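Budgeting for a two-gripper cloth folding station – what would you change?
Board: Kit, Costs and Planning
12 replies

hemline_hattie
Thread starter

Right, I've finally got the go-ahead to put a proper spending plan together and I'm far too excited about it! We run Wovine, a small linen service, and we want to start collecting our own folding demonstrations with hand-held grippers in January, then train an arm on them later in the year.

The pot for this first stage is 2,136 pounds. That has to cover a pair of grippers, a table, something to run the cables along, a stock of cloths and spare pads. I've got Stojanovska grippers pencilled in, because the linkages come apart with ordinary hex keys and the replacement fingers are sold singly. The other contender is the Pekis pair, which costs 325 more for the two.

Most of our work is edges and corners, so whatever we buy has to get either side of a hem without shoving the whole cloth along the table.

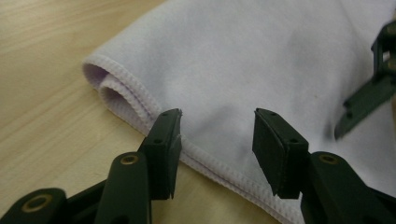
Open pads either side of the stitched hem, second gripper waiting on the right.

Tell me what I've forgotten. I know there'll be something.

crate_and_barrow
Lovely project. First thought: you've got no line for pads. We went through ours far quicker than the fingers they were screwed to, and then lost two weeks waiting on a parcel. Put 100 aside for them and forget it's there.

Second thought, don't pay the extra for Pekis. Same travel, same grip, nicer box.

dunnock
Disagree on Pekis. We've had both sets and the pivots on the Pekis ones stayed tight a good deal longer. If your people are folding for hours at a stretch, slop in the fingers shows up in the recordings and you end up binning sessions. 325 is cheap next to that.

crate_and_barrow
Depends how many hours though. She's starting in January with a couple of people, not running a night shift.

dunnock
Fair. I'd still do it, but fair.

hemline_hattie
Thread starter

Ooh, this is exactly what I wanted. Pad money is now in the sheet. We'd be at four hours a day, mornings mostly, so I'm wavering on Pekis.

On the table: a light wood-grain top, big enough for a basket at one end with clear space left for folding. Basket to table is the first task we want to record, so the layout has to suit somebody with a gripper in each hand.

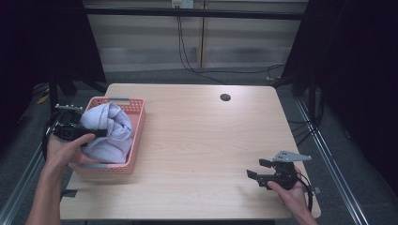

Do the hand-held grippers need a table that's fixed to the floor? They don't, an ordinary steady table is fine as long as you mark where the feet go and check it each morning.

That one's from me and dunnock by private message, I'm pasting it in so it's all in one thread. I'd had a costly bolt-down bench in the budget and it's gone now, hurrah.

tinplate
Can I put in a word for cable management? Two grippers means two leads, and they will find your ankles. Get a table with a grommet hole already in it, or cut one. Also keep the basket. People try to economise by starting with the cloth flat on the table, and then the model has never met a crumpled one.

Cheap things worth buying on day one:

1. A bag of clips. Holding one edge of a towel up while you work on the other is a separate skill from picking it up flat, and you'll want recordings of both. They cost next to nothing.

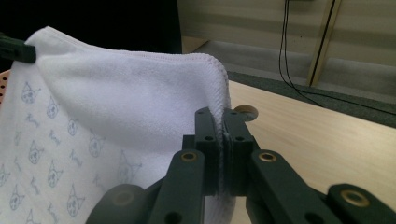 2. Two kinds of cloth at least. Thin microfibre and proper terry behave so differently that I'd treat them as separate jobs in the plan. Printed on one side is handy too, as whoever is checking the recordings can tell which face is up.

3. A lint roller. Dotell do a big one, but any will do.

4. Tape for marking the table.

dunnock
Seconding the terry. We bought 40 identical thin cloths to begin with and regretted it by the end of the month.

hemline_hattie
Thread starter

40 identical cloths was literally my plan, so thank you! Changed to a mix, and the total hardly moved.

Where I've got to, then. The bench money has gone partly on pads and clips, and the rest is sitting in a spares line. I'm keeping both grippers as a must, even though one would nearly halve the biggest item on the sheet – I did cost it up that way and it just doesn't match how anyone handles a towel.
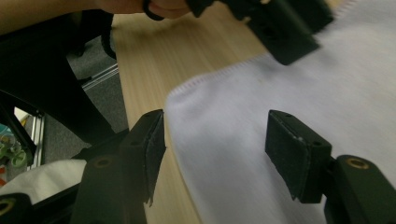

You always want one hand keeping the cloth where it is or getting ready for the far edge, and with a single gripper our folders kept reaching in with bare fingers to help out. So two it is, and if something has to give it'll be the table.

crate_and_barrow
Two is right. I'd still rather see you spend that 325 on a third gripper fund than on Pekis.

tinplate
A spare is a good shout. When one goes down the whole station stops.

dunnock
Or buy the ones that don't go down!

hemline_hattie
Thread starter

Ha, I can see this one isn't getting settled today. I'll ask both for a loan pair and put them through a morning each on hems and terry. Will post the sheet once the delivery charges are in. Does anyone know if Stojanovska do a discount on spare fingers if you order them with the grippers?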